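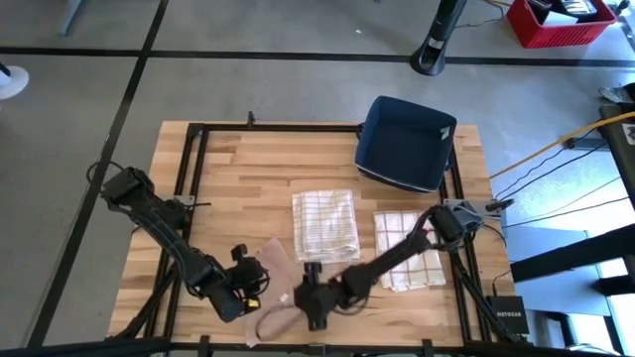

I went to Orkgate expecting to be told off about my tea towels. I'd rung ahead to ask whether I could talk to the woman who runs the linen side of Tono, the little hire shop behind the old bakery, and she'd said yes, fine, but come after the morning wash and don't wear black, you'll be covered in fluff. (I wore black. I was covered in fluff.)

Tono lends out kitchen cloths. Tea towels, napkins, dusters, the big square ones you put over rising dough. Cafés take them by the bundle, and a few households in Chin and Gekden have started doing it too, which is how I heard of it. She began with 216 towels bought off a hotel that was closing, and there are 3000 in circulation now, "give or take whatever's down the back of people's cookers".

We sat at the folding end of the shop with a pot of tea between us and a basket at her feet, and she folded the whole time we talked. I don't think she noticed she was doing it.

"Everyone wants to know the fold," she said. "They come in and they say, what's the fold? Well, it's lengthways and lengthways again and then down to fit your drawer. I can't tell you how big your drawer is!"

I confessed that mine go in as a sort of wodge. She was kinder about it than I deserved.

"A wodge is all right if it's a clean wodge. What I mind is a damp one. I've had them come back in January that had been in somebody's car boot since the Christmas do, and you open the bag and you have to go and stand outside for a bit."

Bags are a sore point. The towels go out in cotton sacks and come back in whatever was to hand, bin liners mostly. She'd like them left open at the top, and has written so on the delivery note in capitals, and still they arrive knotted. "Double knotted, some of them. Who's going to steal them?"

My own kitchen had been on my mind the whole way there, so I asked her what a person starting from a heap ought to do first. Her answer was to get everything out on one table and not put a single thing away until it's all been looked at. Flat things flat, crumpled things to the side. I know that stage well, and so will you: the checked towel folded in a tall neat rectangle, very pleased with itself, the pink cloth still scrunched up in the far corner, and in the middle that whitish see-through-ish thing bunched up on itself that could be a sheet of something or could be a bag. She laughed when I said I always leave the awkward one till last.
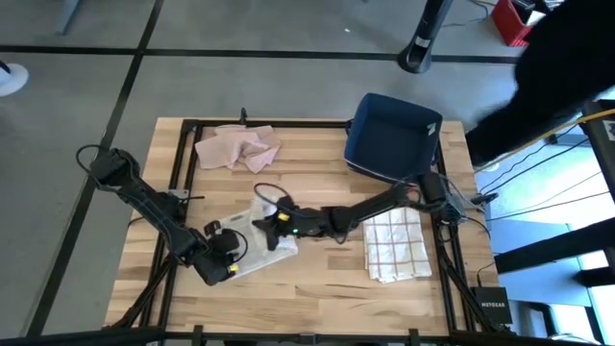
"Do the awkward one first," she said. "You've got patience at the beginning. By the end you only want your lunch."

She's firm about colours, too. Pale things together, and anything with a pattern goes by how strong the pattern is, so a white towel with a brown check counts as pale and a navy stripe doesn't. Pinks get their own wash after what she called the napkin business, about which she would say only that it involved a wedding and that the bride had been very decent.

I wanted to know whether old towels are better than new ones, as my mother always swore they were. She put down the one she was holding for the first time all morning.

"Your mother's right. A new one just pushes the water about. They've got something on them from the factory, a finish, and it wants washing out. I do every new one 2 times before it goes near a customer, hot, no softener. Never softener! You might as well dry your plates with a candle."

And when they're too far gone to dry anything? They get cut down for cleaning, then cut down again for the man who does her bicycle. There were 500 in the last batch of cut-downs and the lot went in a fortnight, mostly to people who'd come in for something else and saw the box by the till.

She doesn't iron, by the way. I'd been dreading that question because I don't either. "Pull it straight while it's damp, smooth it with your hand, fold it. The weight of the pile does the rest. My grandmother ironed dusters and I used to think, go and sit in the garden, woman."

The basket was empty by then and the tea was cold. She tried to send me off with a bundle on trial and I said I had plenty at home, and she asked how many of those I'd be happy to see handed to a guest. I took the bundle. It's six tea towels and two dough cloths, and the sack goes back to Orkgate a fortnight from now, open at the top.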